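Trades & Making | Small business
June
By the Zotau Local staff

Why Tâm Quách tells people to keep the old table 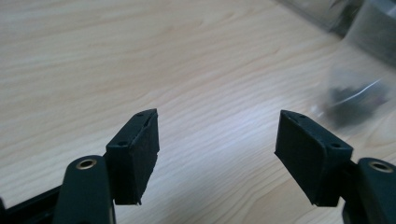
A pale wooden tabletop, with light catching the grain.

Tâm Quách gets the same phone call most mornings before nine. Someone has put a hot dish down on the dining table, there is a white ring, and they want to know what a new table would cost.

"I don't sell tables," Quách says. "So we start there."

Quách has repaired and refinished furniture in Zotau for 12 years, the last four of them in a shed behind the old Carkuven feed store. Tables make up most of the work. Chairs come second, and there is a waiting list for those, which Quách puts down to the glue.

"Chairs from a certain period were put together with whatever was cheapest, and it all lets go at the same age. You get a set of six and one is loose. If you fix the one, the owner is back by Christmas with the next. I do the whole set or I don't start."

The trade was not the plan. Quách left school to work at Friesen, a joinery outside town that made kitchen doors, and spent two years on the sanding line. The work was dull and the dust was bad, but it taught a feel for how far a surface could be taken before it was ruined.

"Veneer is the thing people get wrong. They watch something online, they hire a belt sander, and they go straight through it. I had one sideboard come in with a patch the size of a dinner plate gone. It had been in the family 60 years and it took an afternoon to wreck."

Could it be saved?

"We patched it. You can find the patch if you know where to look. I told them that before I took any money."

A good part of the job is deciding what to leave alone. Quách keeps a notebook for each piece and writes down what the owner wants, then what the piece needs, and the two lists rarely match. Owners tend to ask for everything to be stripped. Quách would sooner clean it first and look again a week later.

"Half the time the finish is fine and it's just dirty. There's polish on there, and cooking grease, and more polish over that. I wash it down with a mild soap, barely damp, and dry it straight away. Then the colour comes back and the customer thinks I've done something clever."

The white rings are often easier than people expect. A ring like that is usually moisture caught in the finish, Quách says, and it can often be coaxed out with gentle warmth and patience. A black ring is another matter, as that usually means water has reached the wood.

Pale timbers get extra care. They were out of favour when Quách started and have come back strongly, mostly with younger buyers. "They show everything. Red wine, a wet newspaper, the feet on a lamp. And an oil that looks lovely on a dark wood can turn a light one yellow. I test underneath every time, and I make the customer come and look at it in daylight."

Money is a harder subject. A full refinish on a dining table can cost more than a flat-pack replacement, and Quách does not pretend otherwise. The rent on the shed went up last winter. For a while there was contract work from Stilulis, a chain of guesthouses that sent bedside tables in batches of 11, but it ended when the owners decided to buy new.

"That was a rough few months. It was boring work and I missed it as soon as it went."

What filled the gap was teaching. Quách now runs an evening class at 7 pm in the Carkuven building, where people bring one small thing from home and work on it over a term. Stools are popular. So are jewellery boxes, though Quách tries to talk beginners out of those because of the hinges.

"Someone always brings a piano stool – I can't tell you why there are so many piano stools in this town. Nobody has the piano."

There is no apprentice at present. The last one moved to the coast and now repairs boats. Quách would like another but wants someone who will stay past the sanding stage, and has stopped advertising in favour of watching who turns up early to class.

As for the table at home, Quách admits it has a ring on it. It has been there since autumn.

"Coffee pot. I'll get to it."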